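**Trulten Household Tasks Project – Progress Report to the Benavides Fund**
Reporting period ending in March
Submitted 25 April 2020

The purpose of this grant is to establish which kitchen chores a machine can be trusted to do in an ordinary home, without changes to the room. During the period the Butimdale team recorded 645 demonstrations with hand-held grippers, bringing the project total to 3,545. Work took place in furnished kitchens, with the occupants' own tablecloths, cookware and dish racks left in place.

Three chores were studied: clearing a table, placing plates in a rack, and folding a cloth. Table clearing remains the most advanced. Cloth folding remains the weakest, and the team does not expect it to meet the grant target on the present schedule.
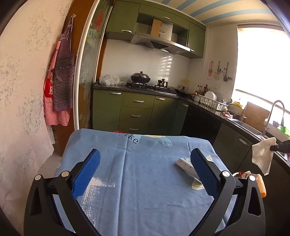

Can a machine take over the kitchen chores in a home today?

Single chores are within reach under supervision, but a full cleanup after a meal is still beyond the system.

The Tisodus controller was tested on table clearing in 80 trials. It completed 62 of these without help. Most failures involved thin or flexible items, such as bags and folded napkins, which the fingers pushed along the surface instead of lifting. Rigid cups and bottles caused few problems. Plate placement has been tested only at the bench, and results will be reported once home trials are complete.

Two matters require the Fund's attention:

- **Schedule.** Home trials of plate placement have moved back one quarter. No additional funds are requested for this change.
- **Finger pads.** Pads wore faster than planned, and 111 were replaced during the period. The cost was met from the existing supplies budget – a revised estimate is attached as Annex B.

In the next period the team will repeat the table-clearing trials with flexible items only, and will begin plate placement in two homes. The team also asks the Fund to confirm whether cloth folding should remain in scope for the second year.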